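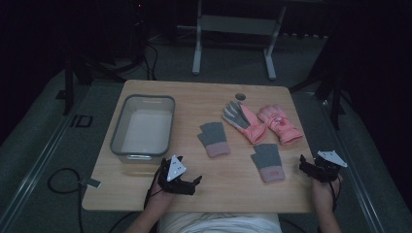

January

by Marcela Sokol

Every ski trip I have taken was lost or won in the hallway the night before. The mountain gets the blame, but it was the hallway. My rule now is that everything small goes on a table first, in pairs, before any bag is opened: the gray fingerless knit gloves with pink cuffs, the pink padded ski gloves, and a clear plastic bin next to them to drop things into once both halves have been found. A clear bin beats a nice one. The nice one is a basket with a lid, and I have driven 194 miles away from things sitting in it.

Goggles. Pack them inside a clean sock, in the middle of the bag, and never wipe the inside of the lens with your sleeve. The coating comes off beautifully. Shake the snow out and let them hang.

Boots. Buckle them loosely before they go in the car, or they will set in whatever rude shape the trunk suggests. When you get to the rental, pull the liners the first night. You will not feel like it. Stuff them with newspaper, change the paper before bed, and keep them away from the radiator. We stayed one winter in a place in Plititz where the previous guests had cooked a pair on the heater and left them behind as a warning.

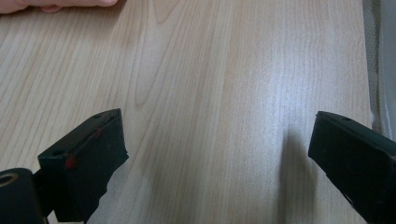 Wet gloves want the same patience. Hang them fingers up on a pair of wooden spoons stuck in a jar, cuffs open, somewhere the air moves. If the rental kitchen has only one wooden spoon, and it will, a whisk works.

Lift passes. Pick one pocket on the first morning and stay loyal to it. Mine is the left sleeve. My husband's is "somewhere," and at the Dresar gondola we have let 64 people go ahead of us while he looked.

Food. The hut at the top charges what it likes. Two rolls with hard cheese, wrapped in paper and kept in an inside pocket, survive a fall better than you do. Chocolate goes in an outside pocket unless you want it as a lining.

Last, leave one dry set of clothes in the car, socks included, and tell the family it doesn't exist.

3 comments

Dušan Gajdoš
The whisk is a good one. We use the legs of an upside-down chair for the boots too, but then you have to eat standing.

skibus_mom
Does the newspaper leave ink on light liners? Asking before I ruin the second pair.

Marcela Sokol
It did on mine, a little. Paper towels if you're fussy.

Contact | © Skestutar Winter Notes | Back to top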